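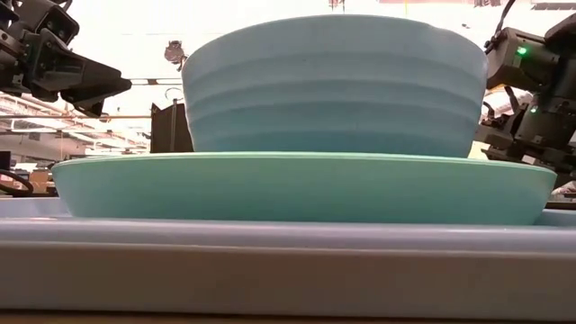 Unattended Capture Unit: Second Progress Report

Submitted to: Van Hecke Fund, small instruments program
Prepared by: Frans Michiels, Bitcombe
Date: 14 October 2020

Status

The unit now starts without a keyboard or display, takes one still per interval, and writes it to external storage. Work packages 1 and 2 are complete. Work package 3 (power) is late. Work package 4 (field deployment at Festby) has not started.

1. Boot and capture

The first prototype started the capture script from the user's login profile. On a board with no display this meant the script ran once for every remote session, and two copies would then compete for the camera. The script has been moved to a system service that is started once the storage volume is mounted. If the volume fails to mount, the service exits with an error and the status LED stays on.

Time from power on to first saved file is 34 seconds. Most of that is spent waiting for a network that is absent in the field. Disabling the wait is simple, but we have left it in for now because the bench units still get their clock from the network. A battery-backed clock module has been ordered for the field units.

Exposure is fixed after the first five frames. Automatic white balance drifted between frames and made mosaics hard to join, so the gains are now read once at startup and held.

2. Storage

The earlier report proposed saving to the boot card. We dropped this after losing a card to a sudden power cut. The boot card is now mounted read-only and images go to a separate USB drive. Files are written under a temporary name, flushed, then renamed. A cut in the middle of a write costs one frame and leaves the folder readable.

The long bench run produced 1229 frames before it was stopped by hand. Two files were zero length. Both came from the period before the rename step was added, when the drive was close to full. The script now stops capture when 80 MB remain.

File names carry a boot counter as well as a frame number. Without the counter, a restart in the field overwrote the earlier set. This was found on the bench and no survey data was affected.

3. Power

The regulator supplied by Brodside is rated well above our load, but the board reset under it on several occasions during card access. Scope traces show a short dip on the 5 V line each time the drive spins up from idle. A larger output capacitor reduced the dip and did not remove it. We are now testing two changes separately:

- a shorter, heavier cable between regulator and board
- a solid-state drive in place of the spinning one

The second is the more likely fix and also saves weight. It adds to the parts cost, and we ask that the difference be taken from the travel line, which is underspent.

4. Filter and lens

The infrared filter has been removed from two camera modules. One was scratched in the process and is kept for bench use. Focus shifts slightly with the filter out, so the lens was turned and locked with a drop of adhesive. The blue gel filter fitted in front of the lens gives usable separation between leaf and soil in bright sun. Results under cloud are poor — contrast is low and the red channel carries most of the noise.

5. Schedule

Power tests should be finished within 30 days. The Festby flights depend on them and on the landowner's written consent, which we hold in draft only. If the drive change works, a tethered flight can be made in December. If it does not, we will fly on a separate battery for the board and accept a shorter time in the air.

6. Open items

Clock module: ordered, not yet received.
Housing: second print has the correct cable exit, but the lid screws strip easily. Brass inserts to be tried.
Code: cleaned up and commented, install notes missing. These will go out with the next report.
Spare camera module: needed before any flight. Approval requested.

Spending to date is within the approved total. The itemized sheet was sent separately to the Fund office.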